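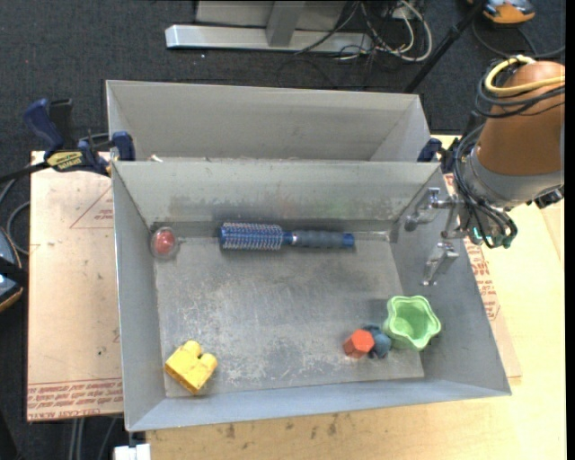
Small things that belong nowhere are best sorted from a single open bin, a few at a time. Tip out too many and you spend the hour raking through them. Half a dozen is plenty: the round hairbrush with the blue head, the yellow building block and the light green cup are different enough in shape that you can pick each one up without disturbing the rest.

## What you need

- two metal bins, set side by side
- a damp cloth
- 6 lidded tubs, labelled
- a bag for rubbish

## Steps

1. Wipe the floor of the bin first. Scratches stay, grit shouldn't.
2. Put in the first handful and spread it out.
3. Take the biggest item first. Long handles tend to trap the small stuff.
4. Drop each piece in its tub. Toys go together, even odd ones.
5. Anything you can't place goes in the second bin. Leave it there until the end.
6. Pull hair out of brushes before they go away. An old comb does it.

A drawer of 83 pieces took me 18 minutes in January, with Bernardo Coelho doing the labels. Tubs 12 cm deep are fine for everything except brushes, which need to lie flat in a tray.

Martim Leitão
Updated 2025-06-22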